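Flalska Ergate 3 Wireless Controller
Monday, February 10, 2020
By Nkechi Bassey

The Ergate 3 is the third gamepad from Flalska and the first one sold with a charging dock in the box. It works with Windows PCs and with Android phones and tablets. It does not work with consoles, and Flalska says it has no plans to change that.

The layout will be familiar to anyone who used the Ergate 2. There are two offset sticks, a directional pad, four face buttons, two bumpers and two triggers. The back of the pad now has two extra buttons, which can be set to copy any other button on the controller. You do this by holding the back button and the one you want to copy until the light blinks twice. No software is needed.

The sticks have been moved slightly farther apart than on the last model. Players with small hands may find the right stick a bit of a reach at first. The triggers have a switch on each side for a short or a long pull — short for shooters, long for driving games.

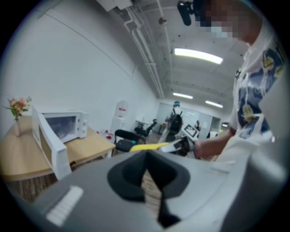
The pad weighs 267 grams with the battery in. The battery is built in and cannot be swapped by the user. It charges through the dock or through a USB-C cable, and the controller can be used while the cable is plugged in. It cannot be used on the dock.

Wireless play on a PC goes through a small USB receiver, which stores in a slot under the dock. Phones and tablets connect over Bluetooth. Up to three devices can be saved, and you switch between them with the slider on the back edge. If you lose the receiver, a new one has to be paired with the pad by cable before it will work.

Button settings can also be changed in the free Mellumitz app for Windows. The app comes with 200 ready-made profiles, mostly for older games that did not ship with controller support. Chukwuemeka Nwachukwu put most of them together, and he still takes requests through the support form. Profiles made for the Ergate 2 will load, but the back buttons will be blank until you set them.

In the box: controller, dock, USB receiver, USB-C cable, printed quick start sheet. A wall plug is not included.

Colors: black, dark green. The first batch of the green model is limited to 300 units. More are due in July.

Warranty covers stick drift and button failure. It does not cover worn grips or water damage. Keep your order number — the serial number alone is not enough to start a claim.

Related items
Flalska Ergate 2 Wireless Controller (refurbished)
Nnaji Phone Clip for Ergate pads
Replacement USB receiver, Ergate 3
Replacement stick caps, set of four
Nnaji Hard Travel Case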